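**Seating & Storage in Shared Rooms – project report, group 2**
Zulema Troncoso, Kamran Vahidi
Draft handed in 15th April

Started this in November, lost three weeks to exams, so some parts are thinner than we wanted. Topic: how the chairs in the Plollville study hall get put away and whether it could go faster.

**What we did**

Measured floor space before and after stacking. Timed clearing the room, 18 runs total. Asked people who use the hall what annoys them. 152 answers, a lot of them one word ("heavy", "armrests").

**The chairs**

Black, padded seat, armrests, thin metal frame. They stack, but the arms have to line up or the top one sits crooked and you start over. Kamran thinks the padding makes it worse – more give, harder to feel when it's seated right. Zulema disagrees, still not settled.
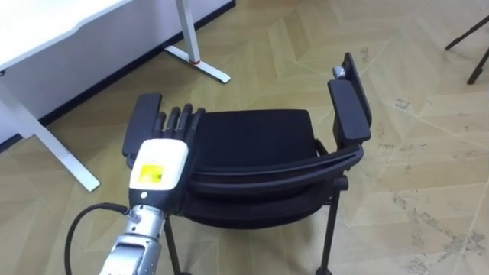

Lifting from the seat edge was slower than lifting by the armrests, in nearly every run. Also more scraping on the floor, which people complained about alot. Best method we found: stand behind the backrest, both hands on the arms, lift straight up, lower slow. Short people on our team found this hard past a certain height so we stopped there.

**Problems**

- Stopwatch app crashed, run 7 is missing its end time
- Durán building was supposed to be our comparison room, got locked out
- Survey question 4 was worded badly, we left it out

**Results so far**

Stacking along the wall beat stacking in the middle and rolling the stacks over. Fewer trips, less bumping into tables. Full times are in the spreadsheet, tab "Zellport" (bad name, sorry, its the old template).

**Still to do**

Redo run 7. Try armless chairs if Flindadside lends us a set. Fix the floor plan, the door is on the wrong side.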